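Hirndale nurses win back their break room, minus the kettle

Night staff at Hirndale General have been given back the room they used to eat in, nine months after it was taken away to store chairs.

The room, on the second floor between the medical ward and a lift that stops there when it feels like it, was closed in January under a scheme called Better Spaces. The scheme was meant to find 226 square metres of "underused footprint" across the hospital. A break room that is empty for most of the day, on account of the people who use it being at work, apparently counted.

For the nurses, healthcare assistants and porters on that corridor, the nearest alternative was the main canteen, a walk that takes in two sets of fire doors, a flight of stairs and the outpatient car park. The canteen shuts at 7pm. The night shift starts at 7.30pm.

"We had it pointed out to us that there was a vending machine," said Etornam Dramani, a staff nurse who has worked nights at Hirndale for six years. "There was. It took coins only and it sold one kind of soup."

Dramani started keeping a record of where people on his shift ate their meals. Over the spring the list came to include the linen cupboard, the back stairs, a parked car, the relatives' room (when there were no relatives) and, on one occasion, the chair store itself, where a healthcare assistant was asked to leave by someone delivering more chairs. He pinned the list up beside the rota. It was taken down. He pinned it up again, laminated.

A petition followed, and it gathered 1,615 signatures, a respectable number for a hospital of Hirndale's size and an alarming one for a campaign about a room with a sink in it. Many of those who signed were former patients. One wrote in the comments that the nurse who sat with her all night after her operation had been eating a cereal bar over the bin, and that she had thought about it a good deal since.

The hospital first replied that staff wellbeing was at the heart of everything it did, and enclosed a link to a breathing app. The app, Stullness, offers users guided calm in sessions of nine minutes and a choice of rain sounds. Staff were encouraged to try it on their breaks.

"I did try it," said Lutfa Dissanayake, a senior sister on the medical ward. "I was standing in a corridor. The rain was quite nice. Then a buzzer went and I never found out how it ended."

Dissanayake, who trained in the days when the ward had its own kitchen and a cook who frightened the consultants, said the room mattered for more than sandwiches. It was where new starters found out how things really worked, and where people went after a bad death to say nothing for a bit.

"You can't do that next to a vending machine," she said. "People come up and ask if it's working."

The turning point came in the summer, when managers held a listening event to hear staff concerns. It was scheduled for 2pm, when the night shift was asleep. Dramani stayed up for it, along with several colleagues, and by all accounts they were tired enough to be very clear. A second meeting was arranged for 9pm. It could not be held on the corridor, there being no room to hold it in, so everyone stood.

The decision to reopen was announced in the staff newsletter this month, below an item on lanyards. The chairs have gone to a unit on the Dizon industrial estate. The room has been repainted in a shade of green that the newsletter calls "restful" and that Dissanayake compared to a hospital. There is a table, a fridge, a microwave and a noticeboard with a notice on it about not overloading the noticeboard.

There is no kettle. The old one failed its electrical test while in storage, and a replacement has to be bought through Celuro, the ordering system the hospital moved to last year. Celuro has no category for kettles. A request made under "catering, small" was turned down for being too small, and one made under "water heating" has gone to the boiler team, who are said to be considering it.

In the meantime staff are bringing hot water from the ward kitchen in a flask, which they are not supposed to do, and which a poster by the door reminds them of.

In a short statement the hospital said it was delighted to be able to offer colleagues "an enhanced rest environment" and thanked them for their patience. It added that the use of the room would be reviewed after the winter to make sure it was being fully occupied.

Dramani said he would be keeping a list.

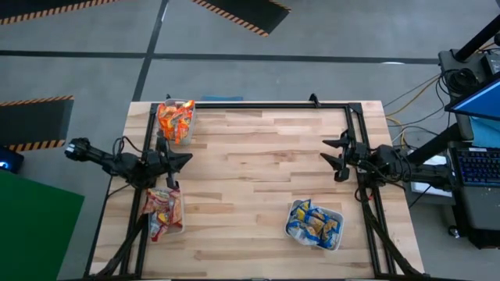
Two black robot arms facing each other across a wooden worktable.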